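Tralell issues working guidance for handheld gripper recording

Tralell has published guidance on the use of handheld grippers for recording manual tasks, setting out 22 clauses on calibration, operator practice and the treatment of bystanders. The text was released in October and applies to sites supplying recordings to the company's shared task library, including those run by Bitar and Nelis.

The longest section deals with paired grippers. Operators must confirm that the marker on each unit is flat, clean and unobstructed before a session starts, and sleeves are to be kept clear of the marker face. Finger pads are to be inspected every 800 recordings and replaced in pairs. A session may not exceed 39 minutes without a break of at least 15.
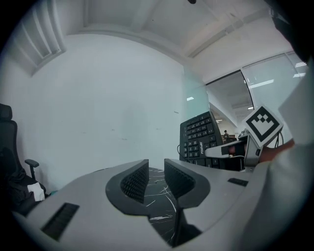
Cable routing is covered separately. Leads must allow full wrist rotation and may not cross the work surface between the two operators' hands or between the two units. Offices and other shared rooms are permitted as recording sites, provided that people in adjoining areas have been told when work is under way – a notice on the door is not considered sufficient.

Hongjun Wei, who edited the text, said the clause on adjoining areas had drawn the most comments during drafting. "Glass partitions were the difficulty. The earlier wording stopped at the walls of the room," Wei said.

Nendine, which audits sites for the library, will check against the new clauses from the next round. Recordings made under the previous guidance remain valid and do not need to be resubmitted.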